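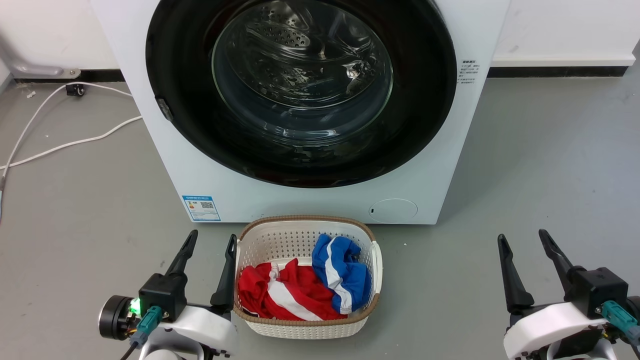
The laundry position at Merkirholm was the last part of the ground floor to be fitted out, and it is recorded on one plate with notes by item. The flat is let furnished, so the plate also serves as a reference for whoever takes over the tenancy. Wall finish is plain white, floor finish is grey, and the skirting is a dark strip that runs along the foot of the wall to either side of the machine. The machine itself is a white front loader with a large round door, and the washing basket is kept to hand on the floor in front of it.

Notes are grouped in the order in which the work was carried out. Dimensions are in millimetres unless stated otherwise. Plate reference 3977.

Wall
White emulsion, two coats over a mist coat. The old surface had been papered at least twice and came away in sheets, taking some of the plaster with it. Patched, left to dry for a week, rubbed down and painted. A washable grade would have been the better choice near the floor, where the basket tends to knock against it.

Skirting
Dark, low profile, bonded directly to the wall. Joints at the corners are butted and filled. The fixing adhesive took longer to go off than stated on the tube – the room was unheated at that stage.

Pipe fitting
White, fixed to the wall close to floor level, at the far left of the plate. It was already in place at the start of the work and has been kept. The wall around it was made good before painting and the joint between fitting and wall was sealed.

Floor
Grey throughout, supplied by Truvau from a discontinued line. One spare pack is stored under the stairs. The sub-floor was out of level by roughly 20 over the width of the room and was corrected with a levelling compound before the finish went down. The compound was poured in a single pass in July, with the window shut. A small ridge remains near the threshold and has been left as it is.

Cable
White, lying along the floor to the left of the machine, with a loop in it from near the wall. It has not been clipped. A surface trunking was priced and put off until the position of the machine is final. When sweeping, lift the loop clear first.

Washing machine, position
Stands on the floor against the wall, with no plinth and no worktop over it. A built-in arrangement was drawn up by Kuruc, the joiners who made the kitchen units, and was dropped on cost. The drawing allowed for a run of cupboards 1212 long with the machine in the middle bay. The drawing has been kept in the house folder, and the dimensions hold good if the work is taken up again.

Washing machine, levelling
Set with a spirit level on the top panel, front to back and then side to side. Lock nuts tightened up against the body afterwards. Checked again after the first month of use and one foot taken up by half a turn. At the highest spin speed there is some noise through the wall, mainly during the first seconds of the run-up.

Door and drum
Black rim with a clear glass porthole. The drum behind it is stainless steel and perforated, with a raised paddle that has rows of small holes in it. Paddles lift the load and let it fall back as the drum turns. Small items such as hair grips work their way into holes of that size and should be taken out of pockets before loading. The door is left ajar between washes and the rubber seal is wiped round with a dry cloth, including the fold at the bottom.

Energy label
The blue and white sticker with the coloured bars has been left on the lower left of the front panel. It carries a small QR code. It will be removed at some point with warm water and a plastic scraper. Solvents are not to be used on the panel.

Round cover, lower right
Flush with the panel and outlined by a thin seam. Probably the access to the drain filter, going by its place on the panel; check against the handbook before opening. For a filter of the usual type the procedure is as follows. Switch off at the wall and let any hot water cool. Lay an old towel and a shallow tray on the floor. Open the cover, run off the water, then unscrew the filter slowly and rinse it under the tap. Look into the housing with a torch for coins and buttons. Refit the filter hand tight and run a short rinse, watching for drips.

Printed text, upper right
A small block in very small type. Too fine to read from a standing position. The handbook is kept in the house folder with the other appliance papers.

Laundry basket
White plastic, perforated sides, brown woven rim along the top edge. Bought from Zonel with a second one of the same size for the bedroom. The perforated sides matter more than might be expected, as damp towels left in a closed bin will smell by the next morning. The basket is washed out every so often in the bath and stood upside down to drain. The woven part should not be soaked.

Clothes in the basket
Two garments with white stripes, one red and one blue. The red one lies crumpled in the bottom and the blue one lies up against the side, partly over it. Red and blue with white in the pattern is the awkward case when sorting. For a first wash the advice in the house folder is to do each colour separately at a low temperature, with a colour-catching sheet. After three or four washes without any dye on the sheet they can go in together. Garments of this sort should be taken out as soon as the programme ends, as standing wet against each other is a common way for dye to travel into the stripes.

Loading
Shake each item open before it goes in. Zips closed, cuffs turned down, sleeves pulled the right way. A drum filled loosely to three quarters suits everyday cottons; wool and delicates need more space. A single heavy item such as a bath mat will put the drum out of balance, and a couple of towels added to the load will usually cure it.

Detergent
Liquid for colours, powder for whites and towels. The water at Merkirholm is moderately hard and the dose is set accordingly. Softener is not used on towels. A measuring cap is kept with the liquid, and the powder has its own scoop. The two are not the same volume.

Maintenance intervals
Door seal: wiped after the last wash of the day.
Detergent drawer: taken out and rinsed monthly.
Drain filter: every 2 months, sooner if there are pets in the house.
Hot empty cycle: monthly, with a descaler at every third one.
Inlet hose: looked over yearly for bulges and for green deposits at the couplings.
Feet: checked with the level yearly, or after the machine has been moved.

Moving the machine
Two people, with the hose and plug disconnected and the water run off first. Walk it forward on its feet a little at a time on an offcut of carpet laid pile down. The grey floor marks if the feet are dragged. For a longer move the transit bolts must go back in – they are in a labelled bag inside the house folder, along with the plastic caps.

Outstanding
Trunking for the cable. A hook for the second basket. A shelf at shoulder height for detergent, to be fixed into the solid part of the wall and kept clear of the plaster repair. Touch-up paint is in the cupboard by the back door, in a jam jar marked with the room and the batch.

Revisions to these notes are entered in the house folder first and copied to the page afterwards, so where the two differ the folder is to be followed.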